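Bedroom Reset, Thursday Session
Filed under: Home > Rooms > Bedrooms

Notes and pictures by Lena Kaczmarclyk's neighbor and co-author, Zuzanna Wieczorek. The page covers one bedroom in the Pralden building, cleared and put back in order in a single morning. Layout and storage were left as they were. The work was limited to the floor, the bed and whatever had collected between them.
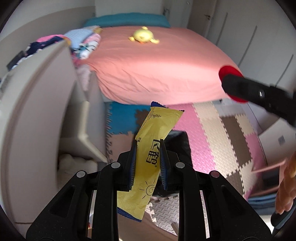
The order of work is the same one used for the Bielecka rooms. Floor items come up first, then the bedding is straightened, then the floor is swept. Reversing the first two steps costs time, as anything found under the bed tends to get set down on the sheet and has to be moved again.

Snack packets. Narrow wrappers are easy to miss when they lie flat along a baseboard or under the hanging edge of a sheet. A single packet is best picked up by the middle of its long sides. Gripping the crimped end works too, but an opened packet held that way can spill. Sealed packets go back to the kitchen shelf. Opened ones are checked and either clipped or thrown out. Empty wrappers go straight into the bag – they are too light to stay put in a pile.

Fitted sheet, coral pink. A few wrinkles on the top surface are acceptable for a daily reset. For a full change, pull the two head corners down first, then the two foot corners, and smooth from the center out. The front edge of this one hangs in soft folds above the floor. Lift it before sweeping so the broom does not catch it and drag dust onto the fabric.

Pillow, teal. The long type stays against the wall at the head of the bed. It is shaken out at the window and returned to the same place. The cover comes off every 2 weeks and is washed separately from the sheet for the first 5 washes. Lena had a teal cover mark a light sheet in August, and the stain did not come out.

Floor. Sweep from the head of the bed toward the door. Long-handled tools are kept out of the walking path while the bed is being done, then brought in for the floor pass. A damp mop follows only where something sticky has been found.

Supplies. Bags are the Fimbridge small size, 100 to a roll. One bag was enough for this room. The Pakov brush has a low head and fits under most bed frames, but the bristles shed when new and should be rinsed before first use.

The hallway closet is next on the list and will get its own page. Questions about the washing times can go to Lena, who keeps the laundry sheet for the building.

Tags: bedroom, bedding, floor clearing, small storage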